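Stocking trout in Clullutora -- what happened to the Britholm strain?
Forum > Freshwater > History and Hatcheries
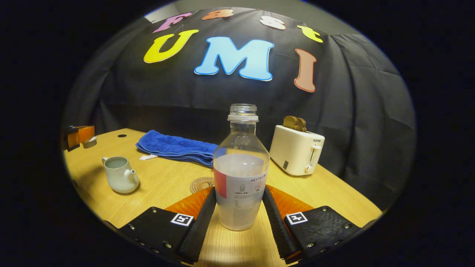 Posts in this thread: 5

creekmouth
Trying to sort out where the rainbows in Lake Clullutora came from. The club booklet says 1157 fingerlings were released at the Unham end in September, all from the Britholm hatchery. My grandfather always said they came from Kramer stock and were trucked over the hill in milk cans. Does anyone have the hatchery ledgers or know who does?

tworivers
The booklet is right about Britholm but the number is off. The ledger I copied has 1157 leaving the hatchery and 451 going into the lake. The rest went into the two feeder creeks above Unham. Whoever wrote the booklet took the top line and stopped reading.

Kramer was closed by then as far as I know.

oldwaders
Kramer was not closed. It quit hatching eggs but kept holding ponds for several more years, and fish went back and forth between the two places all the time. A fish could leave Britholm on paper and have Kramer parents. Your grandfather may have it right, creekmouth.

The early lake fish were deep in the body with small heads. Britholm fish were long and ran up the creeks early. I fished both and you could tell them apart.

tworivers
Body shape is mostly feed. Put any rainbow in a new lake full of snails and smelt and it gets fat. By the time the smelt crashed they looked like every other fish in the district. I would want to see it written down somewhere before I changed the booklet.

The ledger does have a column for parent stock, but it's blank for that release. It's filled in for the one before, and that says Britholm.

creekmouth
Thanks both. The 451 makes more sense to me -- the truck they had would not have carried 1157 in one trip. Was there a second release? The booklet mentions "up to 1000" brown trout later on but gives no source.

oldwaders
Those browns went in below the outlet, not in the lake. A few worked their way up. I still get one now and then off the Unham jetty, usually right on dark.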